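Keeping a Rented Room Quiet: What We Learned About Sound and Floors
Student project report, Building and Living course, May 5, 2021

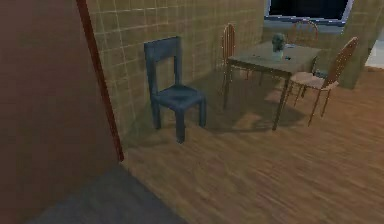

When we first chose our subject we thought we would be writing about music practice, as two of us play instruments and have had our share of knocks on the wall. The more we talked, though, the more we came back to footsteps, which everyone in our group had complained about at one time or another.

We sent a short survey to students living in the Szczepańska residence and received 422 replies, far more than we had dared to hope for, and we are very grateful to everyone who took the time (some of you wrote whole pages!). Footsteps were named more often than voices, televisions or plumbing.

During April we tried 7 kinds of underlay beneath a loose rug, dropping the same rubber ball from the same height and recording the sound in the room below. The thick felt from Tasotex did best in our test, and the Sterko foam came close behind it. The thinnest cork made so little difference that we repeated the whole series, thinking we had mixed up the recordings.

Our method has weak spots. A ball is a poor stand-in for a person in heavy shoes, and we only had one pair of rooms to work with. We would love to see next year's group try it with real walking.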